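Drundholm residents to march for open council meetings this September

I'm Huguette Guérin, and I never thought I'd be writing one of these, but here we are! In September a whole crowd of us will be walking from the old ferry steps to the town hall in Drundholm, and we'd love you to come along, with or without a banner.

It's about the closed meetings. Our council has held 11 of them over the plan to sell the Ferero waterfront, and the minutes we've been given so far would fit on the back of a bus ticket. I've lived on Tse Street most of my life (I learned to swim off that waterfront, badly) and I'd quite like to hear what's being said about it.

When I started the petition I was hoping for 200 names. We've got 800 now, and they've come from people who voted every which way at the last election – I've had neighbours who can't stand each other's politics signing on the same page, one under the other, and then staying for a cup of tea.

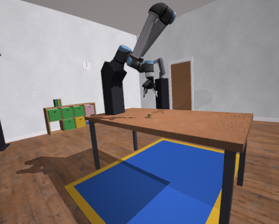

What we're asking for

We want the public let back into every meeting where the waterfront is discussed, and we want the papers put online before the vote. We'd also like questions from the floor again, the way it used to work. The council leader has called us "a noisy few", so I've written back inviting him to walk at the front with me. No reply yet, but the offer's open.

On the day

We meet at 10am at the ferry steps and set off half an hour later. It's a flat route and we'll be going at pushchair speed. Please keep to the left-hand lane on Florkis Road, as the buses will still be running – and do be nice to the stewards, most of them are my cousins. Speeches start outside the town hall when we get there, and I've promised to keep mine short.

Press are very welcome. You can reach me at the campaign desk, 101 Tse Street, Drundholm, any weekday morning. Ring the bell twice, it sticks.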